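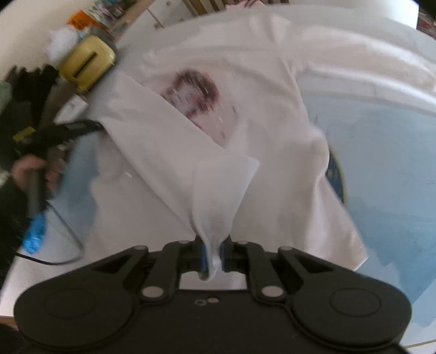
White T-shirt, held by a pinched corner

Print this page | E-mail this page

Keeping old paperback novels fit to read
Household tips from Tarek Abou Zeid, Zekthorpe
4/6/26

My aunt left me 73 ranch romances and cowboy stories, all of them paperbacks and all of them read half to death, and I have grown very fond of looking after them. They lived in her kitchen in Claltemton, above the cooker if you please, so you can imagine what the covers were like!

Start with the dust. Hold the book firmly shut and brush along the top edge, away from the spine, with a soft dry paintbrush (I keep one for books and hide it from anybody with a skirting board to paint). Glossy covers can be wiped with a soft cloth that is barely damp, then stood up to dry. Matt covers I only ever wipe dry.

For a musty smell, put the book in a lidded box with an open saucer of bicarbonate of soda beside it, never sprinkled on the pages, and leave it for a week or so. My copy of The Widow at Flalteo Creek needed 2 goes, and even now the chapter with the cattle drive smells a bit of onions.

Loose pages want a very thin line of bookbinder's glue along the inner edge. Tap the page squarely into place, slip greaseproof paper either side and leave the whole thing overnight under something heavy. I use a family saga of 800 pages, which I have never managed to finish but wouldn't be without. Please don't use sticky tape, it goes brown and takes the words with it.

Shelve them upright and not too tightly, out of the sun, and pull them out by the middle of the spine. And if you lend them, write down who has what. I lent out the second of a trilogy last June, and I still don't know whether she married the vet.

Print this page | E-mail this page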